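Leave the Play Kitchen Out

Every February, when it gets dark before supper, the same complaint comes up among parents I know. The toy food is all over the place. My neighbor Thảo Đàm puts hers away every night in 5 labeled bins, one of them only for fruit. Her kids have mostly stopped playing with it.

I think she is tidying too well. A play kitchen is useful when it looks like somebody is partway through cooking. Clear it down to nothing and a child has to start from zero the next day, and many won't bother.

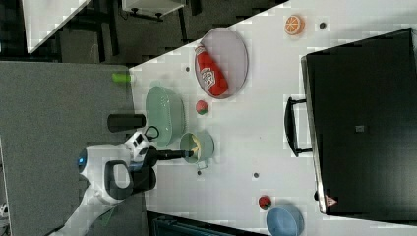 Real kitchens work the same way. I leave a pot and a bowl out because I will want them again by 5 p.m. The ketchup lives wherever it was last needed – in our house that is seldom the refrigerator door.

The other mistake is buying the full set. Ehsan Azimi, who ran the toy library in Skikport for 20 years, once showed me a boxed set with 84 pieces. He said most came back with the small ones still in their bags. Children want something to put food in and something to put it on, plus a few things to move between them.

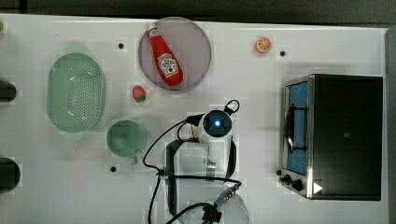
Photo: Nima Kiani / Tehrani

A colander, a plate and a little cup with a handle will do for that. Add a strawberry and an orange slice and there is enough for a meal, a store or a picnic. The ketchup bottle can go on the plate if that is where the cook wants it.

I would pick up what is on the floor, for the sake of people's feet. The table can wait until the weekend.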